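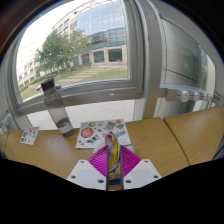
Sourdough starter slow after moving house – should I start over?

Ketsara Saithong
Hi everyone! We moved to Grorkville in April and my starter has not been the same. Back at the old place it doubled by lunchtime if I fed it after breakfast. Now it takes until nearly bedtime, and it smells a bit like nail polish. I feed it 40 grams of flour and the same of water, once a day. It's the same brand of rye I've always used, and I'd hate to throw it out – my aunt gave it to me when I got married.

Thongchai Kaewkla
Oh, please don't throw it out! That sharp smell usually means it's hungry, and a move often means a cooler kitchen or different tap water. I'd go to two feedings a day for a week, keep only a spoonful of the old stuff each time, and find it a warmer corner (mine lives on top of the fridge, next to the cookie tins). If your water smells of chlorine, try bottled for a few days and see. Mine sulked for 9 days after we moved and it has made lovely bread ever since, so give it some time and let us know how you get on!

duvo29
just buy yeast, cheaper. mine died twice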